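Cahier d'atelier, 3 avril 2020

Reprise du plan de travail du fond, celui qu'on a recouvert en mars. Je note tout de suite, sinon on va encore chercher les références dans trois mois.

Le revêtement clair vient de chez Zervas, même lot que celui de la table près de la porte. Il restait une longueur dans le rouleau, assez pour le plateau entier plus une bande de côté. Manolis l'avait posé à sec pour le laisser se détendre. Le bord avant remontait encore ce matin, j'ai mis les 2 règles en acier dessus et je suis passé à autre chose jusqu'à midi. Collé ensuite au double face, seulement sur le pourtour. Pas de colle au milieu, il faudra pouvoir le changer.

Ponçage du chant au grain 400, à la main. Le chant gauche avait un éclat ancien, rebouché, pas repeint. À voir avec Stelios s'il lui reste de la teinte.

Nettoyage du plan : eau tiède et savon noir, chiffon blanc. Essayé d'abord le produit Trornberg sur une chute, il laisse une auréole quand on regarde à contre-jour. Ne pas l'utiliser là-dessus. Le bidon est retourné sous l'évier, j'ai écrit « sols » sur le bouchon.

Sets tressés : Ifigeneia en a rapporté un paquet de 8, vert foncé, fournisseur Wornside, article 1772. Ils servent à poser les outils et les petites pièces pour ne pas rayer le revêtement neuf. J'en ai mis un seul au fond du plan pour commencer, les autres sont dans le tiroir du bas, à plat. Ne pas les rouler, le premier qu'on avait gardé roulé n'a jamais voulu s'aplatir.

Deux remarques après quelques heures d'usage :
- le set glisse un peu si on tire un outil vers soi. Vasiliki propose des pastilles antidérapantes aux coins. J'en ai commandé.
- les petites vis se perdent dans le tressage. Garder les coupelles pour tout ce qui est plus petit qu'un écrou.

La lampe Voltance au-dessus du plan donne trop blanc. Sur l'ancien bois on ne le voyait pas, sur le clair ça fatigue en fin de journée. Santeri a une ampoule plus chaude chez lui, il l'apporte quand il repasse. En attendant je travaille avec la lampe tournée vers le mur.

État du plan :

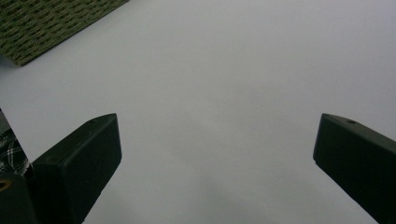
Revêtement clair, zone dégagée. En haut à gauche, le coin du set vert.

La teinte tire légèrement sur le bleu lavande. Sur l'échantillon du catalogue je l'aurais dit plus crème. Ça ne gêne pas pour le travail, mais si on recouvre aussi l'établi de Vasiliki, redemander un échantillon et le regarder sous notre lampe avant de commander.

Reste à faire :
- pastilles sous le set, dès réception
- bande de côté à couper et à coller (Manolis)
- chant gauche, teinte
- ranger les règles, elles sont encore sur la chaise
- noter la longueur restante sur le rouleau, je ne l'ai pas mesurée

Pas de café sur ce plan, on garde la table de l'entrée pour ça. Je l'ai dit à Stelios, je le remets ici.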